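2026-05-24

Back at the shared workshop all day and my feet are killing me, but what a day! Flullo (the arm, the name stuck in October and I've given up fighting it) has got its own working area at last, and we spent the whole session on the part I like best, which is showing it what we want by doing it ourselves with the hand-held grippers. I'd had a bad night thinking about the finger pads. The first lot came out of the mould far too stiff, like pencil rubbers left on a windowsill, and the second lot tore at the point. The third lot is a softer mix and I love them. Squeeze, and they give just enough. I could have stood there squeezing things until tea.
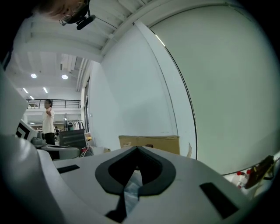
Wevcombe sent the wrong screws again, M3 when I'd asked for M2.5, so I spent the first half hour going through Demetrio's biscuit tins. Found enough in the end, plus a key he's been missing since the winter. Then calibration, which I've stopped dreading. It used to take me up to 30 minutes and now I can get through it before the kettle's boiled, provided the lights are left alone.

We set ourselves a target of 46 good runs. A run is good if both hands start open, nothing gets knocked over and you don't stop halfway to scratch your nose. I am terrible at the last one. My shoulders want to do everything fast and the arm will learn whatever I give it, rush and all, so I've started humming to keep the pace down. Slow tunes only. Elsie says she can tell from my humming how the run is going.

Binned 9 of them. Two were my fault for twisting the wrist too far, the others had gaps in the tracking where I'd turned the marker away without noticing. Must remember — elbows in, wrists flat, look where you're going and not where you've been. I've written it on tape and stuck it inside my notebook.
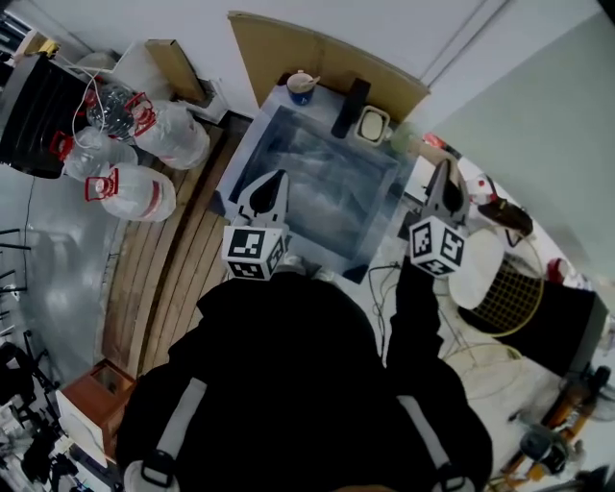 Elsie Mottram reckons we should stop at this many and train on what we've got, because more of the same will only teach it our bad habits more firmly. She'd sooner move everything a hand's width to the left and start a fresh set. I wanted to argue and couldn't think of anything to argue with. So that's next time.

Still to do: file down the left trigger where it catches, order the proper screws (from Prurngate, I've had enough of Wevcombe), ask Sedgwick about longer cable, back everything up twice. Also eat lunch at lunchtime. I had a cheese roll at four and it was the best thing I've ever tasted.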